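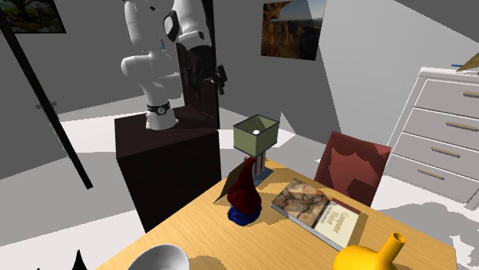 Where would you look first for life beyond Earth? "Under ice," says the microbiologist who leads the Gadier project. "A surface tells you what the sunlight is doing. I want to know what the water is doing."

She has spent 14 years on microbes that live without light, most of them taken from boreholes at Rarcombe. The deepest sample came from 1,978 metres down. Of the 97 cultures her group started from that hole, four are still growing.

"They're slow," she says. "Some of them might divide once in a season. If you checked in February and again in winter you'd think the dish was dead."

That slowness matters for anyone planning a mission. An instrument that waits a few hours for a colour change could sit on top of a living sample and report nothing. Her group favours looking for chemical imbalance instead — gases that ought to have reacted with each other and haven't.

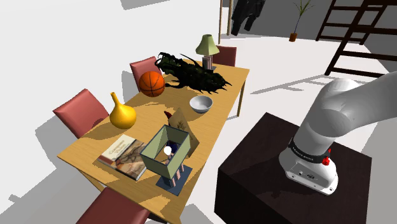 *Table with two lamps and red chairs.*

She is careful about the odds. The Kahsay model, which her group uses to estimate how long a buried ocean stays liquid, gives generous answers for large moons and poor ones for small bodies. It says nothing on whether life would start there.

"We have one example of life starting," she says. "I can't draw a line through one point."

Funding for the next borehole, at Purkier, hasn't been settled. If it goes ahead the crew will drill through salt, and she expects contamination from the drilling fluid to be the main headache. The plan is to add a tracer dye to the fluid and throw out any core that shows it.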